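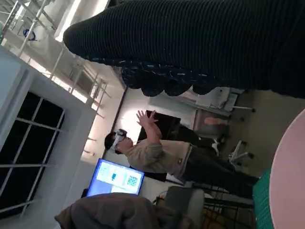 Fig. 4. Headset on, one hand raised with open fingers.

4. Preparing the room and putting on the headset

Please read the whole section before the first session with Nultar Walk. Two persons should be present, one who wears the headset and one who helps. The helper does not wear a headset and keeps the eyes on the wearer all the time.

4.1 The floor

1. Choose the place where the wearer will stand. The free area must be at least 200 cm on each side.
2. Roll the office chairs out of the area and turn them so that the feet with the casters do not reach back into it. A five-star base is wider than the seat looks from above.
3. Pick up bags, bins and loose cables. On a mezzanine or near a staircase, stay well away from the railings.
4. Mark the middle of the area with a piece of tape, 5 cm long is enough. The wearer can feel it through a thin sole.

CAUTION: Large screens and monitors must be outside of the reach of the arms. Measure with the arm stretched out and the fingers open. A screen which is switched off is as easy to hit as one which is on.

4.2 Light

1. Switch on the ceiling lights. In the evening the windows give no light and the hand tracking can become slow.
2. Avoid strong lamps which shine directly at the front of the headset. The recommended value at hand height is 600 lux.

Note: Direct sun on the lenses can damage them, also when the headset is off. Put it down with the lenses to the table.

4.3 Fitting the headset

1. Loosen the strap completely.
2. Hold the front part against the face and pull the strap over the back of the head. Long hair goes under the strap, short hair needs no attention.
3. Tighten the strap until the headset does not move when you shake the head gently. It should not press on the cheeks.
4. Move the headset a little up and down until the text is sharp.
5. Open the jacket or leave it closed, as you like, but push long sleeves back from the hands.

4.4 Starting the session

1. Open the pairing page on the monitor. Each session gets a new code.
2. Look at the code through the headset from a comfortable distance and wait for the tone.
3. Stand on the tape. Raise one hand in front of you with the fingers spread and hold it still until the outline of the hand appears.
4. Repeat with the other hand.

If the outline does not appear, lower the hand and start again from step 3. After three failed attempts, check the light (4.2) and clean the front of the headset with a dry cloth.

Note: The battery must show 96 percent or more before a full session in Magesa mode. For shorter sessions see section 6 – Charging and storage.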